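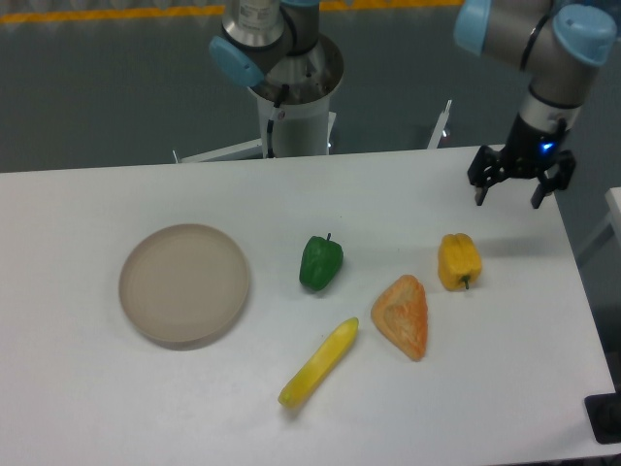
Cleaning and laying out play food on a white table

We use cookies to improve this site. Accept | Settings

Question, asked Oct 7, 2021
I have a Staken play food set and a matt white table. Which items mark the surface, and does the plate need separate washing? The peppers have stems that collect dirt.
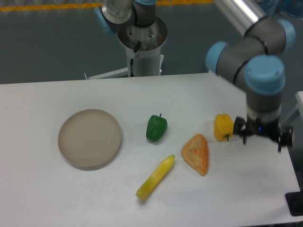 Plate, two peppers and the other pieces on the table.

Answer 1 (14 votes)
Wash the plate first, in water at no more than 50 degrees. The raised rim holds residue, so use a soft brush along the inside edge. Peppers: wipe the lobes from the stem down. Do not soak. Mine let in water at the stem joint and took 9 days to dry out.

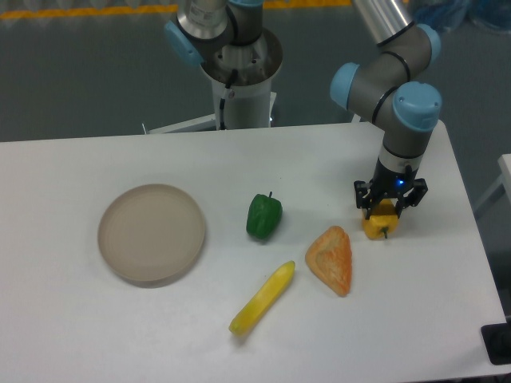

Photo: Clulis

For the table, plain water on a cloth. Cream cleaners left shiny patches on my matt top.

Answer 2 (2 votes)
just use wipes, never had a problem

Answer 3 (5 votes)
Wipes are fine on smooth pieces. The orange wedge has a mottled top and I would use a brush there. 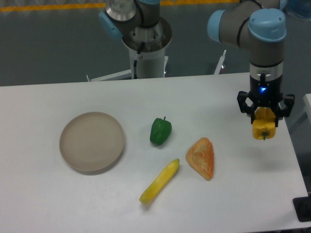 Leave a gap between pieces while they dry and turn them once. Marks on the table are usually dye from a damp cloth. Test a corner first. I store the set in an Ankrah tray, lid off.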